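Picking cell at work – anyone else been through this?

hafstein_lad
We've had an arm on the sorting bench at Otcombe since August. I used to do blocks by hand all shift, now I mostly top up bins and clear jams. Less bending, but I'm bored stiff by 11 and my mate's gone to nights.
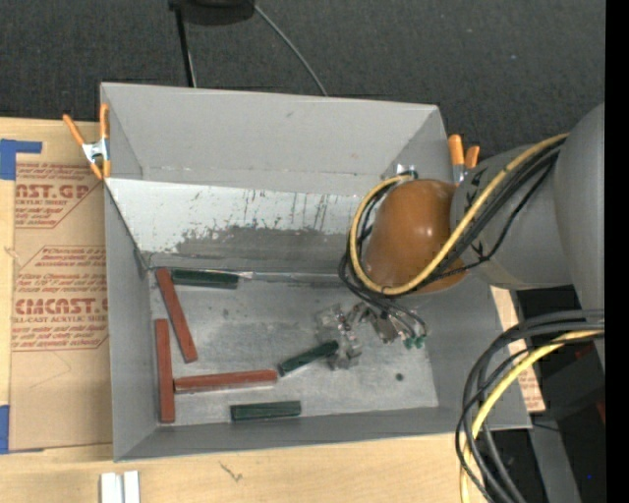
Our bench, red and green blocks in the grey bin

MrsPlum
Orange clamps on the bin, we've got the same! Ours did 1,342 picks on Thursday and the manager wouldn't shut up about it. My wrists are better though, so I'm not moaning.

Estum_Dave
Wrists are fine till they cut your hours. We lost 30 a week between us – "redeployed", they called it.

MrsPlum
That's your management, Dave, not the arm!

Estum_Dave
Same people bought it.

nanna_t
Ask for the training, hafstein_lad. I did mine at Clirnotcombe and now I set the thing up (small pay rise too). Still miss the chat on the old line a bit.

hafstein_lad
Ta, will ask my supervisor tomorrow.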